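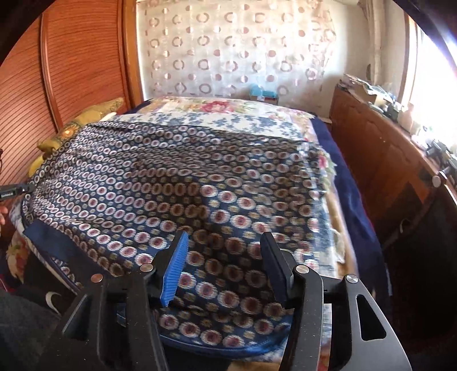

Does mixing two finger pad colors matter when you train from hand-held gripper demonstrations?

I am working on bed making and blanket folding, and I have a result I can not explain well, so I ask for help from people with more experience. We collect demonstrations in ordinary homes with a hand-held gripper, the camera sits on the tool and looks down over the fingers, and later the policy runs on an arm with the same fingers and the same camera. On our tool the left finger has a bright blue ribbed pad and the right one a dark navy pad of the same shape, and in this bedroom the cloth to be grasped is also navy blue, with rows of oval medallions, so the right pad has very little contrast against it. The method is a standard one, behavior cloning with a diffusion head, two image frames as input, and the output is a short sequence of relative tool poses plus the finger opening.

My problem is the following. I trained on 40 demonstrations per bed, from several beds, and then I tested only the first grasp, which means taking the border of the top cloth and lifting it. On light bedding the policy is good. On dark blue bedding it goes to the correct region, but very often it closes a bit too early, when the fingers are still above the fabric. It then lifts nothing and continues the motion as if the cloth was there. When I look at the failures, the height is wrong and the lateral position is almost always fine.

My first idea was that the policy uses the right pad as a reference for distance, and can not separate it from a dark cloth. So I changed the right pad to bright blue as well, on the robot only, without collecting new data. The result was worse, also on the light bedding. I understand this is a change of the input distribution and maybe it proves nothing. But my supervisor says it proves that the network is looking at the pads, and I am not sure that we can conclude this.

So I would like to know three things. First, is it known whether different colors on the two fingers help or harm? Second, is there a cheap test to find out what the policy uses for height, before I collect everything again? Third, does it matter that there are several layers under the top cloth? In this home there is a white blanket with blue flowers, a cream quilt with a frayed edge and also a plush navy blanket at the side, and all of them are partly visible. The people who demonstrate know very well which layer they want. I am not sure that the camera knows.

I have already tried random brightness and contrast in training. It helped a little on light beds and did nothing on the dark ones. I did not try hue changes, because the color of the cloth is sometimes the only thing that separates one layer from the next.

Thank you for your patience with my English and with the long text.

Posted by Ikham_folding

Pranab Begum

I had almost the same trouble with towels and table cloths, so I will write what I did, and please take it as experience and not as proof.

About the two colors. I do not think the difference itself is harmful. It can even be useful, for example if you ever mirror your images as augmentation you will see immediately when you have forgotten to mirror the actions too. What is harmful is when the color is constant in all the training data and then changes on the robot, and this is exactly the experiment you made. Your supervisor is partly right. The result shows that the output depends on the pixels where the pad is. It does not show that the network reads the height from there. A changed pad can disturb the image features in general, and then everything becomes a little wrong, also the things which have no relation with the pad. To separate these, look at what kind of error you got after the swap. If the lateral error increased together with the height error, I would say general disturbance. If only the height became worse, then your supervisor has a stronger case.

A cheap test for height, which needs no new training. Put the arm over the bed, with the fingers above the border of the cloth, and let the policy predict without moving the robot. Save the prediction. Then move down by a small fixed step and repeat, until the fingers touch. Now plot the predicted opening of the fingers against the real height. For a healthy policy there should be a clear drop near the contact. Do this on one light cloth and one dark cloth, at 2 places on each. In my case the curve on the light cloth had a nice step and the curve on the dark cloth was a lazy slope which started much too high, and the robot closed somewhere on the slope.

After that, repeat the same curve with a small gray patch painted over the right pad in the saved images, and then over the left pad, and then over a piece of cloth of the same size. It takes one afternoon. If the curve only changes when you hide the pad, you have your answer. If it changes most when you hide the cloth between the fingers, then the pads are innocent and you have a texture problem.

What I found with my towels was the second case. The policy was using the wrinkles and the small shadow of the fingers. On a dark cloth there is almost no shadow visible, and in a room with strong window light the automatic exposure made the dark areas darker still. So before you change any pad, please check the exposure setting of your camera. I locked mine with a value chosen for the cloth and accepted that the window is burned out completely. For me this alone repaired more than half of the early closings. I can not promise the same for you.

For brightness augmentation, I suspect that it does nothing on dark beds because the information is already lost when the image is saved. You can multiply a black area with any number and it stays flat.

One more detail. Check the time delay between the image and the finger opening in your recordings. If the demonstrator closes fast and your opening signal is early by 3 frames, the policy learns to close before the contact everywhere. On light cloth it may correct itself from the image, and on dark cloth it can not. I would look at this first, it costs nothing.

Clorton

Just put tape on the fingers. White tape on both sides, problem solved, we always do it. Dark cloth is hard for everybody.

Tharindu Majumder

I agree with most of the long reply above, and I want to add something on the layers and on the tape.

The tape can work, but then you must collect again with the tape, so it is not as cheap as it sounds. Also, ribbed pads grip by bending their ridges into the fabric, and if you cover the ridges you have changed the grasp too. If you want a visual mark, put it on the side plate, where it is in view and does not touch the cloth.

Now the layers. In our group we compared 2 ways of labeling bed demonstrations. The first way had no label at all, only images and motions. In the second way we gave the policy one extra input, a click on the layer to take, made by a person on the first image. With a single sheet there was no difference. With stacked bedding, the version without the click took the wrong layer or hesitated between two, and this hesitation appeared mostly as a height error, because the edges lie close to each other from the side but are not at the same level. A diffusion head should be able to keep the two choices separate, but with few demonstrations per bed ours sometimes jumped from one choice to the other between two predictions. So what looks like "closes too early" could also be "closes correctly for another layer". In your photo the plain blue border of the medallion cloth lifts a little near the left arm of the gripper, and at the front there is a lighter piping. These are two very different targets for a first grasp, and both are reasonable. I would ask your demonstrators which one they normally take. If half of them take the border and the other half take the front edge, you have a mixture in your data that has no relation to color.

The test is simple. Sort the demonstrations by where the first closing happens on the bed, and count. If there are two groups, train on the bigger group only and repeat the grasp test on the dark cloth. You will have less data, and if the result is better in spite of this, you know something.

On hue changes, I would try them in a small amount. You are right that color separates the layers, but a small rotation applied to the whole image keeps the difference between the layers. What you should not do is change the hue of single regions.

I do not agree fully with the advice to hide patches with gray. A gray square on a patterned cloth is itself a very strange object for the network, and we saw large changes in the output for patches in places that could not matter, even on a wardrobe door. It is better to fill the patch with cloth copied from the neighborhood. For the pads, it is better to paste the same pad with its color changed gradually, from navy to bright blue, and see if the curve moves gradually too.

My order would be: time delay, exposure, sorting of the first grasps, and only then the pads.

Ikham_folding

Thank you both, and also for the tape. I checked the time delay this evening, and the opening signal is in fact early against the image, not by the same amount in all recordings – older ones are worse. I had corrected the pose but forgot the fingers. This is embarrassing, but good to know. The exposure was on automatic in all the homes. I can not repair it in the old data, but I can lock it for the next homes.

I also began to sort the first grasps. There are clearly two groups, the side border and the front edge, and one person in our team changes between them inside the same bed. I will retrain with the corrected finger signal first and change nothing else, so that I can see what each thing does. The height curves I will make on the old model and on the new one, with the cloth patches as suggested.

Pranab Begum

Good. Please keep the old model, people always overwrite it. And when you make the curves, go down and also up again, the cloth moves after the first touch and the two directions will differ a little.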